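Orari royal family: Jade Tapley's engagement, and will there be a title?

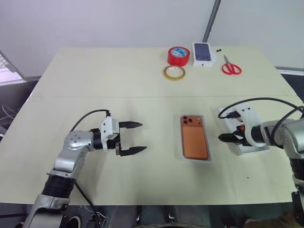 Posted by mellorgirl, 23rd December

So the palace has confirmed it. Prince Cudel of Orari is marrying Jade Tapley next October, and the statement says she'll decide about a title "in due course". I read that as a no. She has kept her job at the school and she still uses her own name on everything. What does everyone else think?

Re: by oldbrosonov

She'll take it. They all say in due course. His aunt said the same and was a duchess by the time she got to the church door.

Re: by tinroof51

His aunt was marrying the heir. Cudel is fourth in line and will be sixth once his brother's twins arrive. Different thing.

Re: by mellorgirl

Good point about the twins. Are they due before the wedding or after? If before, that's two small babies in the front pew.

Re: by tinroof51

Spring, according to Carol Tunstall's column. She also says the guest list is 300, down from 1,000 for his brother.

Re: by hattie_w

Carol Tunstall said there'd be no wedding at all. I wouldn't go by her for numbers.

Re: by tinroof51

She said there'd be no wedding this year, and there wasn't one.

Re: by hattie_w

I've got the magazine in the other room. It said "no wedding". I'll look it out after the holiday.

Re: by oldbrosonov

The chapel at Brosonov only holds 300 so that part is probably right. We went round it in the summer. The side pews are very narrow and there's a pillar in front of half of them.

Re: by pennyloaf

Do we know it's Brosonov? The statement I saw just said "a private chapel". Mellor has one too, and her parents live near there.

Re: by oldbrosonov

Mellor's roof is being done until next winter.

Re: by pennyloaf

Fair enough, I didn't know that.

Re: by hattie_w

Back to the title. I think it would be rude to turn it down. The Queen offers it as a present and you say thank you. You don't have to use it at work.

Re: by mellorgirl

I don't see why it's rude. His cousin's husband never had one and he gets on with the Queen better than any of them. They were sitting together at the summer regatta.

Re: by hattie_w

He wasn't offered one.

Re: by mellorgirl

We don't know that.

Re: by pennyloaf

Does anyone have a link to the full interview? I only caught the end, where she talks about the ring being his grandmother's.

Re: by tinroof51

It's on the broadcaster's site, second half of the evening programme. She says they had it made smaller and he lost the receipt for the jeweller.

Re: by pennyloaf

Found it, thanks. She comes across well. I liked her coat.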